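Can a machine clear a conference table yet?

Posted in June. Filed under: manipulation, chores, opinions

I keep getting the same question in one form or another: when will a robot do the boring part of my job? My usual answer is that it depends on which boring part. Floors are mostly solved. Moving identical cartons from a belt to a pallet is solved if you can pay for it. Putting a meeting room back in order after people have used it is a different class of problem, and I want to spend a post on it.

The task sounds trivial. Mugs and bottles go to one side, trash goes in the bin, papers get squared up and stacked, electronics stay where they are unless they belong to someone. A new hire needs one sentence of instruction. A two-finger gripper needs a separate grasp strategy for nearly every item.

Take the mouse first. It is low, rounded and smooth, and the table under it is smooth too. A parallel grasp across the narrow width works if both pads come down at the same height. If one pad touches early, the mouse slides and the second attempt starts from a pose the planner did not expect. Ribbed pads help with this. They don't help with a booklet lying flat, where there is no edge to get under.
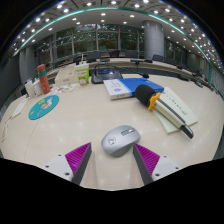
Sandhu wrote in after the last post to say that I put too much weight on grasping, and that the real trouble is deciding what counts as clutter. A microphone lying on a booklet could be equipment left out or equipment put exactly where the next speaker wants it, and no pad design will settle that.

I agree with half of this. Deciding is hard, but it can be handed to a person with a checklist. A system that asks "keep or clear?" for every unknown item would be slow and annoying, and still useful. A system that knows the answer and tips over an open cup is no use to anyone. So I still rank the hands first.

To put numbers on it, I ran a desk exercise in the spring, using the simulator build from Prakby with its stock two-finger model. 125 attempts, 19 object types, all on a flat light-colored surface. Upright bottles and boxes were fine. Of the 19 types, 16 could be picked at least once without help. The three that never worked were a single sheet of paper, a sticker card and a crumpled film wrapper. The first two have no height. The wrapper has height but changes shape on contact, and the simulator is poor at that, so I would not read much into its score.

Median time per item came out at 30 seconds, including failed tries. A person does it in one or two and carries something in the other hand.

The layout matters as much as the items. Tall things in a row at the back of a table are easy to see and awkward to reach, as the arm has to come in over everything in front. A cup with a straw beside the stem of a gooseneck mike is a good test case. The straw is thin, the stem is thin, and depth sensors tend to drop both. My collision checker treated a similar stem as free space until I padded it by hand. 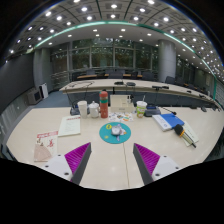 What I would buy today

Nothing, for this job. For narrower jobs there are options. The Kisley cart will haul a full tray from a room to a kitchen if a person loads it, and I think that split is the right one for now. Loading takes a minute. The walk is what eats the afternoon in a large building. Polum has a fixed arm for sorting cups at the dishwasher end, where the lighting and the background never change, and it does well there for that reason.

The middle piece is the open one: an arm that goes to an arbitrary table and deals with whatever is on it. The useful data for that is ordinary. Same table, same items, small changes in position, pens crossing paper at odd angles, lids on and lids off. I would rather have many dull variations of one room than a few clean shots of many rooms — my own training runs have been consistent on that point.
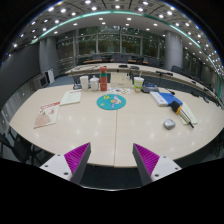
Typical item mix: cups, a bottle, papers, a marker, a flat mat.

If I had to set an order of difficulty for the items on a table like this one, easiest first: box, bottle, lidded jar, marker, plastic cup, book, mat, loose paper. The plastic cup sits higher than people expect. It is clear, it can flex, and the straw shifts the moment you touch the lid. The mat is worse again, being round and flat with nothing to pull on except the rim.

I plan to rerun the exercise with a suction tip added next to the fingers, mostly for the paper. Numbers when I have them.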